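Reshoot (filmmaking)

A reshoot, also called additional photography or a pick-up shoot, is a period of filming that takes place after the main shooting of a film has ended. Most large productions set aside time and money for one before the first day of work. The term covers anything from a single insert of a hand or a letter to the replacement of a whole final act.

Purpose

Reshoots are ordered once an assembled version of the film has been viewed by the producers, the studio or a test audience. Common grounds are an unclear plot point, a missing link between two sequences, damaged sound or footage, or a change of tone requested by the distributor. A role may also be recast, in which case every shot containing the first performer has to be filmed again or altered by visual effects.

Planning

The editor prepares a list of wanted shots, each matched to a place in the current cut. Sets that have been struck are rebuilt in part, often only as far as the lens will see. Costumes and props are normally held in storage until the final cut is approved. Performers' contracts usually state how many extra days they may be called for, and availability is the most frequent cause of delay.

Continuity

Matching new material to old is the main technical difficulty. Hair length, weight, weather and daylight may all have changed. Wigs are widely used. Where a location can no longer be reached, performers are filmed against a plain screen and the background is added later, with the lighting copied from the records of the first shoot.

Examples

The superhero film Pernlow had 15 days of additional photography at the Lindton stages, during which the closing battle was replaced and 11 minutes of new footage were added. The space adventure Tanguy returned for seven days in February, chiefly to film a shorter opening. Brukow, a lower-budget thriller, replaced 25 shots without recalling its cast, using doubles seen from behind and newly recorded dialogue.

See also

Principal photography
Test screening
Director's cut
Motion capture 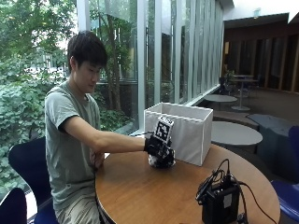 A sensor glove with a square black-and-white marker on the back of the hand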